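Chapter 8
Why Water Climbs: Surface Tension and Wetting

Fill a glass to the brim, then keep going, one drop at a time. The water rises above the rim in a low, shining dome and stays there. Go on adding drops and the dome swells, trembles and at last spills over one side. You have just watched one of the loveliest effects in all of physics, and you did it with tap water!

What holds the dome together? Every molecule in the middle of the glass is pulled by its neighbours from all directions, so the pulls cancel out. A molecule at the surface has almost no neighbours above it. The pull on it is lopsided, and the whole surface behaves a little like a stretched skin. We call this surface tension, and in this chapter you will learn to measure it, weaken it and put it to work.

A kitchen is as good a laboratory as any for a first look. Water beads on some plates and spreads flat on others. It clings to the underside of a fork before it falls. It creeps up the corner of a cloth left hanging in a bowl.
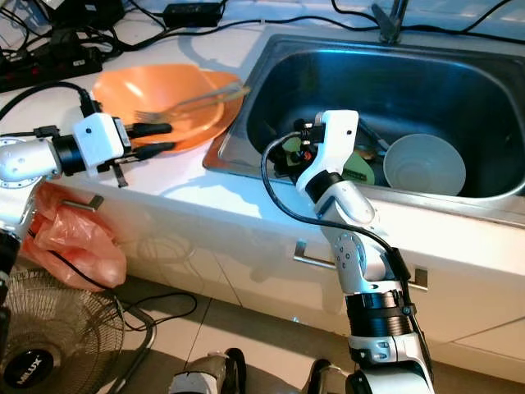 Sandra Hebden wrote to us after the first edition to say that her class had tried the brim test with milk, salty water and washing-up liquid, and that they argued for a whole lesson over why the soapy water spilled first. We were delighted. Soap molecules crowd into the surface and weaken the pull between the water molecules there, so the dome cannot stand as tall. Try it yourself before you read section 8.2, and write down your guess first.

Wetting is the other half of the story. When a drop lands on a solid, it is pulled two ways: towards itself and towards the solid. If the solid wins, the drop spreads. If the drop wins, it sits up like a bead. The angle where the edge of the drop meets the solid tells you which side is ahead. On very clean glass it is close to zero; on wax it is well past 90 degrees. Even a faint trace of grease can change it, which is why we shall be so fussy about washing things in the experiments.
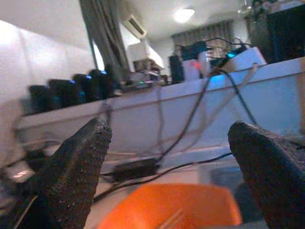 8.1 Measuring the Contact Angle

You will need a dropper, a sheet of glass, a candle stub and a ruler. Wash the glass, rinse it well and let it dry in the air. Rub wax over one half only, then place a single drop on each side and crouch down until your eye is level with the glass.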